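# Table games in Wusisau, 2023

We opened the hall again on March 28, 2023, after a long winter break. 

The table games are the part I like most. You take a long white tray, a tennis ball and a wooden table, and a person can be busy with this for a whole afternoon. The ball must go to the tray without rolling away – it sounds easy, but a tennis ball is a stubborn thing. 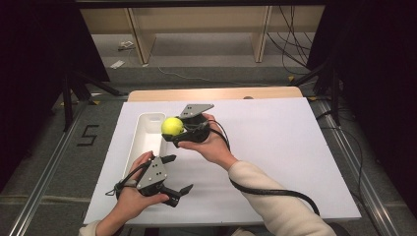 The tray is plastic and has raised walls, and I prefer it to the flat one from last September. The flat one came from Vogler and cost us 40 euros, and every ball ran over the side. The new one was only six euros and has a small oval hole in the end to hold it by.

We put a white board on the table, so the yellow-green of the ball is easy to see. Leonie wanted a darker board, and perhaps she will get it next time.

If you have old tennis balls at home, please bring them. We have 21 now, but many are already quite bald. The box for them is next to the door, under the coats.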